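搜索本站 输入关键词 搜索

Plernley 室内陈设与地面走线记录，第 2 版
README

概述

本目录存放 Plernley 项目在 Berkport 工作间整理的室内陈设记录，内容为桌子、墙面、地面、插线板以及铺在地面上的线缆。记录以文字条目为主，部分条目附照片。全部条目共 525 条，格式为 Irard 文本表，字符编码 UTF-8，换行符为 LF。

第 1 版只记桌椅和墙面。第 2 版加入地面走线，同时改写了“靠墙”一词的定义，旧版中凡用到该词的条目都已重新核对。两个版本的条目编号不通用，合并时须查对照表 map_v1_v2.txt。

发布日期为 2019年7月23日。此后只更正错字，不再增加条目。

目录结构

records/ 条目正文，每个房间一个文件
photos/ 照片，文件名与条目编号一致
terms.txt 用词表
map_v1_v2.txt 新旧编号对照
changes.txt 改动记录
README 本文件

records/ 下的文件可以单独取用，不依赖其他文件。terms.txt 建议一并下载，正文中的缩写只在该文件里给出全称。

条目字段

id：条目编号，由房间代号和流水号组成，中间用短横连接。
kind：类别，取值为 table、wall、floor、strip、cable、other。
surface：表面颜色和材料。材料无法确认时只写颜色。
place：位置，以房间内的固定物为参照，例如砖墙、门洞、窗台。
near：相邻物件的条目编号，可以多个，用分号隔开。
state：状态，取值见下文。
note：自由文本，长度不超过 200 字。

surface 一栏先写颜色，后写材料。桌面和桌腿颜色不同时分开写，中间用斜杠。例如灰色桌面配白色桌腿，写作“灰/白”，材料另起一格。材料按记录时能确认的程度填写，木板地面写“木板”，不写具体树种，也不写是实木还是复合。第 1 版中有一批条目把木板地面写成“橡木”，依据不足，第 2 版已全部改回。

place 一栏不使用“左”“右”。同一面墙从房间两头看，左右正好相反，早期条目因此出现过互相矛盾的描述。没有固定物可以参照时，写相邻物件的编号，不得留空。

state 的取值

free：物件未连接、未被占用。
used：记录时有人在使用，或有线缆接入。
stored：收在架上或箱内。
unknown：看不清，或者只看到一部分。

state 只反映记录那一刻的情况。桌子写 used，只说明当时桌边有人或桌上有操作，不推断使用者是谁，也不推断使用了多久。插线板只要有线缆接入即写 used，至于是否通电，不在记录范围内。

桌子与墙

工作间的桌子多为长方形，沿砖墙摆放。红砖墙表面不平，桌边与墙面之间的缝隙上下宽窄不一，量取时以桌面高度处为准。桌边到墙的距离不超过 200 毫米的，place 写“靠墙”；超过的写“近墙”；凭照片判断而没有实测的，一律写“近墙”，并在 note 中注明“未测”。第 1 版没有区分这两种写法。

桌面物品不单独立条。桌面有人操作时，在桌子条目的 note 中写“桌前有人”，不写操作内容。需要了解桌面用途的，请查各房间自己的使用登记，本目录不收这类信息。

地面走线

地面线缆的记录方法是第 2 版改动最多的部分。记录单位是“段”。线缆从一处固定点或一件设备出发，到下一处固定点或设备为止，算作一段。中途盘成圈的仍算一段，note 写“盘绕”。颜色照实填写，黑色与深灰难以分辨时写“深色”。

插线板的条目写明放置面，也就是地面、桌面或墙面。放在木地板上的插线板写 floor 面的条目编号。盘绕的线缆如果压在插线板旁边，near 栏互相引用。条目的写法举例如下：

kind=table；surface=灰/白；place=近墙（红砖）；state=used；note=未测，桌前有人
kind=strip；surface=白；place=木板地面；state=used；note=白色线缆盘绕
kind=cable；surface=深色；place=木板地面；state=used；note=无

线缆末端看不到的，不猜测它接到哪里，near 栏填“?”。 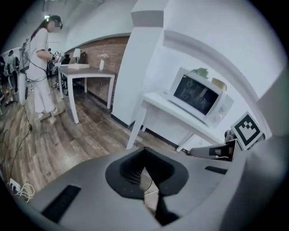 横穿过道的线缆应该怎样固定？
先把线缆改到墙根，确实绕不开时再用线槽盖住，线槽方向与过道垂直，两端贴牢，不要只用胶带压住中间一段。

过道类条目在 note 中加写“过道”二字，便于检索。过道净宽按地面最窄处量取，Berkport 工作间要求不小于 1000 毫米，线槽不计入占用，未固定的线圈计入占用。净宽不足的条目不删除，只在 changes.txt 中登记，待重新布置后补一条新条目，旧条目保留。

木板地面上不建议使用强粘性胶带。撕下时容易带起表层，残胶也会沾灰。工作间目前使用 Arruda 线槽，底部为可移除胶条。换用其他线槽时，先在不显眼处贴一小段，隔日揭下查看，再决定是否大面积使用。

记录方法

每个房间记录一次。先记墙面和地面，再记桌子，最后记插线板和线缆。线缆放在最后，是为了让 near 栏引用的编号都已存在。五月试记时曾按相反顺序进行，大量 near 栏需要回填，后来放弃。

照片不作为测量依据。广角照片边缘处的地板缝和桌边会弯曲，按照片估算距离误差较大。凡写有毫米数的条目，均为现场用卷尺量得；没有量的，不写数字。

人员不单独立条。照片中出现人的，面部作模糊处理，正文不记录身份、衣着和动作细节。

已知问题

一、surface 栏的颜色由记录者目测，没有使用色卡。灰色与米灰、白色与浅灰之间可能不一致。
二、部分条目中物件只露出一部分，kind 写作 other，state 写作 unknown。不要把这类条目当作“无此物件”处理。
三、砖墙条目未记录砌法和勾缝颜色，第 1 版曾有 bond 字段，因填写不全已取消。
四、note 栏个别条目含有英文逗号，按逗号拆分会错位。Irard 文本表的分隔符是制表符，请按制表符读取。
五、靠墙线缆与踢脚之间的距离没有统一量法，暂不提供。

适用范围

可用于核对房间布置、编写走线清单、练习陈设条目的书写。不适合用于消防或电气验收，条目中没有电流、线径和插座额定值，也没有任何检验结论。

引用时请写明“Plernley 室内陈设与地面走线记录，第 2 版”，并附所用条目编号。修改后再发布的，请改用新的编号前缀，避免与原条目混淆。

更正方法

发现错误时，请把条目编号、原文和建议改法写在同一封邮件里。只写“某房间桌子颜色不对”的无法处理。涉及距离的更正须附量取位置，例如“桌面高度，桌子长边中点”。

读者留言

线槽那段有用。我们这边地板缝比较宽，胶条贴在缝上粘不牢，得错开半块板再贴。

terms.txt 里“墙根”和“踢脚”写成了同一个意思，没有踢脚的砖墙怎么填？

回楼上：没有踢脚就填墙根，changes.txt 靠后的地方提过一句，用词表确实没改。

用表格软件打开编号会变成日期，导入时把 id 列设成文本就好。

“靠墙”的界限能不能放宽一点，砖墙凸出来的地方多，同一张桌子两头量出来一头算靠墙，一头算近墙。

联系：Plernley 项目资料组，Berkport 工作间　|　© 2019 Plernley　|　返回顶部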